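Section 4: First pickups with cloth

By now you should have the Plodness gripper bolted together, the pads seated and the cable tucked out of the way of your wrist. If the jaws still bind when you squeeze them by hand, please go back to Section 3 and spend a little longer on the linkages, because cloth will show up every bit of stiffness you left in there (ask us how we know!). If they swing freely, pour yourself something nice and carry on.

We start everybody on cloth, and people are sometimes surprised by that. A block of wood seems easier, and in a way it is, but a block will let you get away with crooked pads for weeks. A soft rag sags and bunches and slides out of one corner of the grip, and you learn more about your build in one evening than you would from a whole box of blocks.

What you need on the table

One small cloth, thin and plain. An old napkin or a piece of a worn-out T-shirt is fine.
A towel to work over, spread out flat. It keeps the cloth from skating away and gives the pads something soft to land on.
The short cable from the Flirdale parts bag.
The Ploletti control program, already installed as described in Section 2.

Setting the opening and the grip

1. Plug in the cable and let the program find the gripper. Keep your fingers out from between the pads while it does this, as the jaws may move on their own for a moment.

2. Open the Jaws page and type 3039 into the box marked Full Open. This is the starting value for the Siqueira finger set, and most builds never need a different one. If yours stops short or pushes hard against the end of its travel, change the number in small steps and try again.

3. Set Grip Force to 80. It will feel weak, and that's all right. You can always add more later, and a weak grip is kinder to new pads.

4. Set Close Time to 300. Slower than this and your arm gets tired holding the tool still, quicker and you'll spend the evening chasing the cloth around.

Caution: Never reach into the linkages to straighten a cloth while the power is on. Pull the cable first, every time, even when you're sure. The bars come together at the pivot pins and they'll pinch a fingertip quite hard.

Your first pickup

5. Drop the cloth on the towel from a little height so that it lands in a heap. A cloth laid out flat is much harder to pick up, so save that for another day.

6. Hold the gripper level above the heap with the jaws open, then lower it until the pads are just brushing the towel. You don't need to press down.

7. Close the jaws and lift slowly. Stop once the cloth is clear of the towel and hold it there while you look at how it sits. You want it caught between the two blue pads, with the loose folds hanging down where they can't wander into the pins.
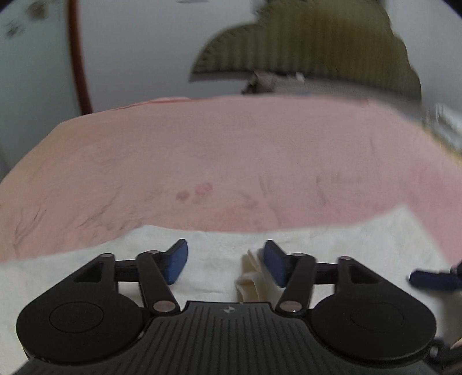

8. Open the jaws and let the cloth fall. Repeat until you have 9 clean pickups in a row. If you drop one, start the count over. We know that sounds fussy, but a grip that fails now and then is a real misery once you move on to Section 5.

Note: If the cloth keeps slipping out on one side, check the pad on that side before you touch the force setting. It is nearly always a pad that went on slightly twisted. Loosen its screw, square it up against its partner with the jaws nearly shut, and tighten it again.

Note: Lint builds up on the pads faster than you'd think, and fluffy towels are the worst for it. Wipe them with a damp cloth and let them dry before you go on. Please don't use anything oily.

When you've finished

Leave the jaws open, unplug the cable and coil it loosely. The tool is happiest lying on its back, so that nothing rests on the fingers. Write your final numbers inside the front cover of this guide, as Section 5 asks you to type them in again.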